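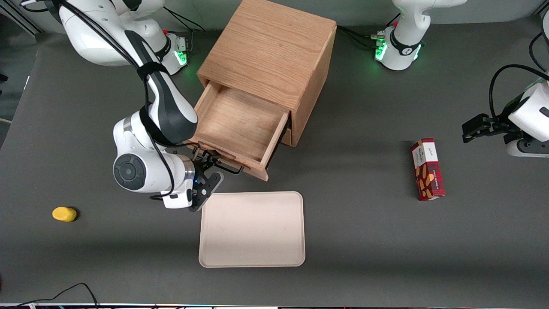
Is the Cluser two-arm kit worth it for drawer work?

Posted by Shahram Tabrizi, 2018-11-12

We run a small parts counter in Udbridge and the boss has fallen for the Cluser two-arm kit. The job would be opening a wooden drawer, moving small items between it and a tray, and shutting it again. All day, without sighing. The trial hire is 718 a month plus a 2000 deposit. Has anyone lived with one? I mostly want to know how it copes with handles, and how long setup takes if you are not an engineer. I sell hinges.

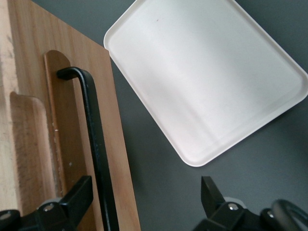

Prakash Pai
Workshop technician, Raltcombe
3556 posts

We had the kit on hire from April and kept it, so take this as coming from someone who has to justify the invoice.

Bar handles are fine. Round knobs it treats as a personal insult. The wrist camera is the bit worth paying for, as you can see the bar and both fingertips on one screen while you teach the move, and that saves a lot of crouching. Open the fingers wide before the approach and come in square to the bar. If you come in at a slant it will pull the whole cabinet towards you and look very pleased about it. We screwed ours to the bench after the second time.

Setup took me two days. The booklet says an afternoon — I'd like to meet whoever's afternoon that was. Strap the cables along the arm properly and leave some slack at the wrist, or you will be doing it again by teatime.

Trays: pick one with a raised lip and mark where it goes with tape. Ours got nudged by a sleeve and the arm spent a morning placing washers neatly on the bench beside it.

For one drawer I'd say no. For 35 drawers, ask them about a rail before you sign, and get the price in writing.

Senthil Subramaniam
Member

Get the Rodrigues one its cheaper. Havent used either.

Anatole Coste
Member

Agree with Prakash on the knobs. We changed all of ours to bars, so the robot now has nicer drawers than the staff kitchen. Check whether your deposit covers the finger pads, ours didn't.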